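報道関係各位

家庭内の清掃動作データ収集、9月から対象を拡大 浴室・洗面所の作業例を追加

2022年7月5日
Grindlow株式会社

Grindlow株式会社は、家事ロボット向け学習システム「Sterar(ステラー)」の学習用データについて、収集の対象を浴室・洗面所まで広げます。開始は9月。これまではキッチンと居間のみ。収集の実務はLokham社が担当、記録の整理とラベル付けは当社Condori開発室で行ないます。

■背景
Sterarは、人が実際に家事をしている様子を一人称視点の映像で覚えていく方式の学習システムです。動作を一つずつプログラムするやり方はとっていません。そのため、手本の量と幅がそのまま性能に響きます。

現時点で収録済みの作業例は1259件。内訳は食器の片付け、テーブル拭き、衣類をたたむ作業など。数はそれなりに揃ってきたものの、水まわりがほぼ手つかずでした。鏡、ガラス、金属の蛇口。光を反射するもの、透けるものは学習システムにとって難物で、キッチンのデータだけで学習させたモデルは鏡の前で手が止まってしまう、という結果が社内試験でも繰り返し出ています。

■収集の方法
作業者は頭部にカメラを装着し、普段どおりに掃除をします。台本なし。「鏡を拭く」「蛇口を拭く」といった作業名だけを事前に渡し、手順や拭く方向、力の入れ方は本人まかせ。利き手の指定もありません。左手を鏡について体を支えながら右手で拭く人もいれば、片手だけで済ます人もいます。こうしたばらつきを残すことが、今回の収集の要点です。

1件の長さは原則3分以内。途中でクロスを持ち替えた、落とした、拭き残しに気づいて戻った、といった場面も削除せずそのまま収録します。失敗からの立て直しも手本のうち、という考え方です。

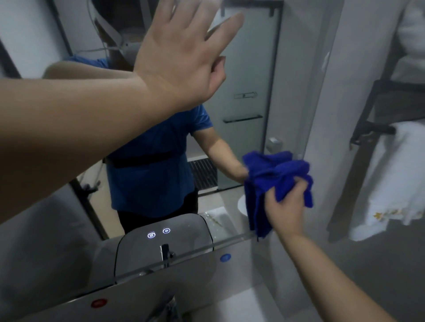
洗面所での収録。青いマイクロファイバークロスで鏡を拭く作業。鏡には頭部の装着具も映る(提供:Grindlow)

鏡の作業でとくに問題になるのが、映り込みの扱いです。画面の中に手が二組ある。本物の手と、鏡の中の手。システムがどちらを「自分の手」とみなすかで、その後の動きがまるで変わってきます。Condori開発室では、実物の手、映った手、クロスと鏡面の接触位置をそれぞれ別のラベルとして付けていく方針。ガラス棚やシャワー扉など、奥のものが透けて見える部分についても区別して記録します。ラベル付けは人の目で二重に確認し、判断が割れた箇所は「不明」として残します。無理に決めない。

■規模と今後の予定
今回の拡大では、協力いただく住宅を49戸とし、既存のデータとは別枠で管理します。先行分としてすでに157件の収録が終わっており、現在ラベル付けの最中です。9月の本格開始後は鏡と蛇口を先に進め、浴槽、床、シャワー扉の順で作業を増やしてく予定です。

学習結果の公開時期は未定。評価試験がまとまり次第、あらためてお知らせいたします。

■個人情報の取り扱い
鏡のある部屋での収録は、作業者本人の姿が映ることを前提としています。顔が映り込んだ箇所は保存前に処理し、氏名・住所は映像と切り離して保管。収録は作業者と世帯の双方から書面で同意をいただいた場合に限ります。同意は後からでも撤回でき、その場合は該当する映像をラベルごと削除いたしいます。

■Grindlow株式会社について
家庭向け自動化システムの研究開発。学習システムSterarのほか、収録用の装着具、ラベル付けツールの開発も手がけています。

■本件に関するお問い合わせ
Grindlow株式会社 広報担当
※お電話での受付は行なっておりません。当社サイトの報道関係者用フォームをご利用ください。

コメント(4件)

mizumawari_k
うちの鏡もお願いしたい。ウロコ取りまで覚えてくれたら買います

とおりすがり
映った手と本物の手を分けてラベル付け、って地味に大変そう。動画だとコマごとにやるんですかね?そこもう少し詳しく知りたかった

hana55
協力世帯の募集はもう終わりですか。フォームを見たけど報道向けしか見つからず…

名無し
「不明」を残すのは良いと思う。前に別の案件でラベル付けのバイトしてたけど、迷ったらとにかくどっちかに決めろって言われてきつかった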